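Plarton Portable Goal
Section 3: Assembling and Anchoring the Goal

Two people are needed for this section. Allow about 65 minutes the first time. Work on level ground and keep players clear until step 9 is complete.

1. Lay both uprights on the ground with the Plarton label facing up.

2. Slide the two halves of the crossbar together until the spring button clicks into its hole.

3. Fit a corner elbow to each end of the crossbar. The elbows are marked L and R, as seen from the penalty spot.

4. Push each upright into its elbow and insert the locking pin from the back.

Note: If a pin will not go in, turn the upright slightly. Do not use a hammer.

5. Attach the rear ground bar and the two side bars. Leave the bolts finger-tight for now.

6. With one person at each post, lift the goal upright. Lift together.

CAUTION: An unanchored goal can tip over and cause serious injury or death. Do not let go of the goal until the rear bar is weighted.

7. Place the sandbags on the rear bar. The total weight must be at least 130 pounds on grass. On artificial turf, use the Husora anchor kit (part 519, sold separately).

8. Tighten all bolts with the supplied wrench.

9. Pull forward on the crossbar with one hand. If the rear bar lifts, add more weight and test again.

10. Hang the net from the top corners first, then work toward the center, using one clip per loop.

Note: Never hang or swing from the crossbar or net. Check the pins and anchors before every practice or match. Section 4 covers folding and winter storage. 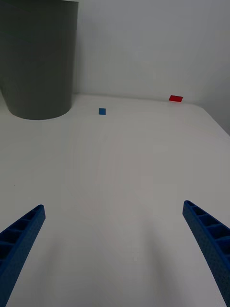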